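The Hendberg Misitz Projector: A Movie Theater for People Who Miss Complaining About Movie Theaters

By Reinaldo Barros
June 23, 2020

My last trip to a real theater involved a man eating what I believe was a full rotisserie chicken two seats down from me, during the quiet part of a submarine picture. I went home furious. By April I would have paid for the chicken myself if it meant getting back in the building.

So I bought a projector. I had been reading about them for weeks, in the way some people read about sailboats, and had worked up strong opinions on contrast ratio without once having knowingly looked at any contrast. The one I settled on was the Hendberg Misitz, which cost me $154 before tax and arrived in a box with a family on the side laughing at a blank white rectangle. I have since come to understand the family better.

The Misitz is a small, squat thing with a fan. I mention the fan early so you can get used to the idea, because you'll be hearing from it. It has a lens on the front with a focus ring, a ring behind that for straightening the picture, two inputs on the back, and a remote that weighs as much as a cracker. There's no app. I count this in its favor, though I suspect Hendberg just ran out of money.

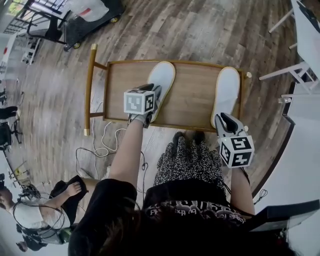
Setup took most of an evening, and most of that was me. The manual says to place the projector 12 feet from the wall for a 75-inch picture, measured corner to corner. My living room is long enough for this only if the projector sits in the hallway, where it also serves as a roadblock. You can move it closer and get a smaller image, but then you start doing sums about how much bigger it is than the television you already own, and those sums are bad for morale.

There is no zoom. You zoom by picking the projector up and walking. The focus ring has a range of travel that goes from blurry, through sharp, to blurry again, with sharp lasting about as long as a studio logo. Once you find it, do not breathe on it. If the corners are crisp, the middle goes a little soft, and if the middle is crisp, the corners look like they were shot through a shower door. I went with the middle, on the theory that directors generally put the actors there.

I started with a black-and-white detective movie, which was either very brave or very stupid. Cheap projectors can't do black. What they do is a kind of dishwater gray, and a film in which everybody stands in an alley at night becomes a film in which hats have conversations. I could follow the plot fine, though I did lose track of one murder. It came up later.

Then I put on a musical, one of those Technicolor jobs where the furniture is pink and the sky is a different pink, and I sat up. The Misitz loves a musical. Anything bright, loud and slightly unwell is right in its range. Reds are rich, yellows really pop, and skin comes out with the healthy orange glow of a man selling boats. Westerns look good until sundown. Cartoons look terrific. Space movies are a waste of everybody's time, as space is mostly the color this machine can't make.
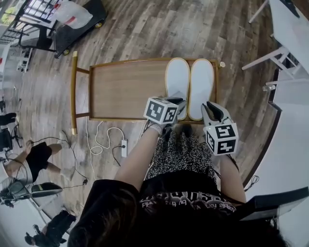 White slippers side by side on the wooden tray.

A word about sound. The built-in speaker points backward, away from the picture and toward whatever is behind the projector, which in my case is the bathroom. Dialogue comes out thin, with a rattle on the low male voices, so that every general and every stern father sounds like he's phoning in from inside a filing cabinet. You will want something else. I plugged in an old Lopes bookshelf speaker I had in the closet and the difference was enormous. The cable has to run the length of the room, and I've tripped on it in both directions.

The fan, as promised. On the normal setting it makes a steady hush that you stop noticing during anything with a score. On the bright setting it sounds like a hair dryer in the next apartment. I tried a slow Scandinavian drama about a marriage, the kind with long silences full of meaning, and every silence was full of fan. It did add something. I'd come to feel that the couple lived near an airport and that this was part of the trouble.

I asked Mpho Visser, who spent years running the booth at a repertory house and knows what a projected image is supposed to look like, to come by and stand at a polite distance and give me a verdict. Mpho watched a few minutes of a car chase, asked if the wall was beige, and then asked if I'd considered a screen. I had not. I'd been blaming the projector for the color of my wall.

So I added the Braden pull-down screen, and I'm sorry to report that Mpho was right. The Braden is just a sheet of white vinyl in a metal tube, with a spring that has two moods, asleep and homicidal. But whites got whiter, the dishwater got a bit darker, and the faces lost some of their boat salesman quality. If you're buying the Misitz, put aside money for some kind of screen, or paint, or at least a clean bedsheet and an iron. The iron matters. I watched an entire costume drama with a crease running through the Duchess.

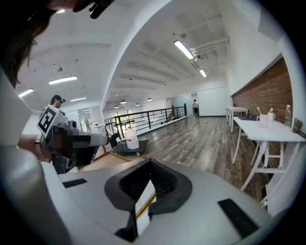 Can you watch it during the day?

Only with the curtains shut, and by that I mean good curtains. With ordinary blinds on a sunny afternoon the picture is a rumor. Cloudy days are fine for sports and cartoons, and after dark it does everything it's going to do.

The menus deserve a short complaint. They're laid out in a wheel, for no reason I can find, and the setting you want is always on the far side of it. "Movie" mode makes the picture dim and green. "Game" mode makes it bright and blue. "Standard" is the one to use for movies. "Vivid" should be kept away from children. The remote has to be pointed at the front of the unit, so to change anything you walk into the beam, and your own shadow lands on the leading lady at the worst time. I've ruined two proposals and a deathbed this way.

I should also say that it takes a while to wake up. You press the button, the Hendberg name drifts across the wall, then a picture of a mountain, then the Hendberg name again in case you'd missed it. By then I've usually made popcorn. I've decided to think of this as the trailers.

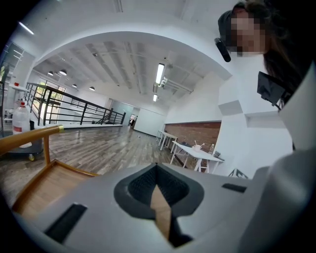 Build quality is better than the price suggests, with one exception. The little front foot that raises the lens is a plastic screw, and it unwinds as the thing warms up, so over the course of a long epic the image sinks toward the baseboard. At the start of a Roman picture I had the Senate where I wanted it. By the fall of the Republic everybody was standing in my heating vent. A folded coaster under the front fixes this completely, and I'd suggest Hendberg include one.

What surprised me is how much I've used it. The television is sharper, brighter and quieter, and it comes on when you ask. But I look at my phone in front of the television. With the Misitz running, the lights have to be off and the phone feels rude, and so I've been watching whole movies again, start to finish, including some that didn't deserve it. I sat through all of a giallo whose killer I'd guessed from the poster. I watched the credits of a basketball comedy. The picture is big enough that you have to turn your head a little to follow somebody across it, and I'd forgotten how much I like doing that.

Should you buy one? If you have a dark room, a decent speaker lying around and a taste for musicals, sure, go ahead. If you mainly watch noir, horror, or anything set on a submarine, save up for something better. And if your living room is short, measure first, then measure again from where the projector would truly have to sit, with the bathroom door open.

Pros: big picture, lovely with bright color, no app, sturdy apart from the foot.

Cons: black is gray, the speaker is aimed at the plumbing, the fan, the wheel menu, the mountain.

Mine is staying in the hallway for now. Tonight is a double feature, both with dancing.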